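Teleop demos in sim: wrist view or fixed view for pick and place?

Posted in: Teaching by demonstration

quan_rig
I have 673 teleoperated demos of one task in the Pokeck kitchen: pick up the red fruit, put it on the plate. All recorded with a handheld controller. The trained policy gets close to the fruit, then stops short and closes on nothing. Training loss is fine. Before I record more, is this a demo problem or a camera problem?

lmac
Post a still from the approach. Also say whether you pause before the grasp when you drive it by hand. Most people do, and the policy learns the pause.

quan_rig
I do pause, yes. I can't judge depth well through the viewer, so I stop, look, then go down. Still from one of the approaches:

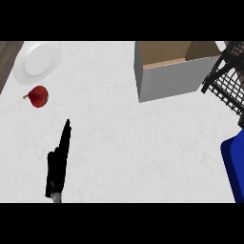 Approach phase, gripper empty, fruit not yet reached.

lmac
White plate on a white counter is going to hurt you on the place half, but that is a separate fault. For the grasp, trim the pauses. I drop any step where the commanded motion is below a threshold and the gripper state doesn't change. Took me from useless to passable on a similar task in Tamer with 100 demos.

Ngân Lò
I disagree with trimming as a first move. If the operator stops because they can't judge depth, the policy can't judge it from that view either. Trimming hides the symptom. Add a second view from the side and record a small batch with the operator using both.

lmac
A second view means recording everything again. Trimming is a ten-line script.

Ngân Lò
It doesn't. It's sim. If the joint states and object poses were logged, replay them and render from wherever you like. The pauses will still be in there, so trim after that if you want to.

quan_rig
States are logged for all but 3 of them. I'll replay with a side view. Should I vary the fruit position as well? I kept it in the same part of the counter, between the plate and the arm.

Ngân Lò
Yes, and the start pose of the arm. Include some demos where you miss and correct. Clean demos teach it nothing about recovering.

brulidico
Careful with that last bit. We had 3,543 demos with misses left in and the policy copied the misses. Start the recording at the miss, so only the correction is in the data.

Ngân Lò
Fair – I should have said that. Cut everything before the correction.

quan_rig
Replay is running. Will try it untrimmed first, then trimmed, same seed, and post both success rates.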